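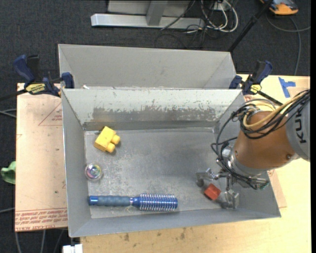 Chunhua Zou wrote to ask whether the back cover text has to be finished before a novel can be added to Zendum. It doesn't. You can save the title as a draft with the field blank and fill it in later, but the book won't appear on the Plurkdale order list until the text is there.

## 4. Adding a novel to your list

You need an editor login and the final manuscript file.

1. Open **Titles** and choose **New title**.
2. Enter the title and the author's name exactly as they will be printed. For *Estine* by Thitima Chaiyaporn, the surname goes in the second box.
3. Choose an age group. Young adult fiction has its own setting. Don't use "Children" with a note.
4. Paste the back cover text into **Long description**. The limit is 2000 characters, spaces included.
5. Write a **Short description** of no more than 300 characters. Shops show this one on search pages, so leave out the ending and any review quotes.
6. Enter the page count from the typeset pages. A manuscript of 700 pages in double spacing will come out much shorter in print.
7. Select **Save draft**.

> **Note:** Italics are kept when you paste. Bold and colored text are not.

> **Caution:** Changing the author's name after step 7 creates a second author record — the first one stays in the system with no books attached. Ask Xiaoqing Fang to merge the two before you go on.

### 4.1 Books in a series

1. Open the draft and select **Series**.
2. Pick the series from the list, or type a new name.
3. Enter the volume number as a numeral.

If a prequel comes out later, leave its number blank and use **Reading order** to place it. Existing volumes keep their numbers.

### 4.2 Sending the draft for proofing

1. Select **Send to proof**.
2. Choose a reader. Deok-su Song takes fiction, and Qiuyue Hou takes fiction in translation.
3. Wait for the status to change to **Returned**, then accept or reject each correction.

The draft is locked while it is out. To get it back early, select **Recall**; any corrections the reader has not saved are lost.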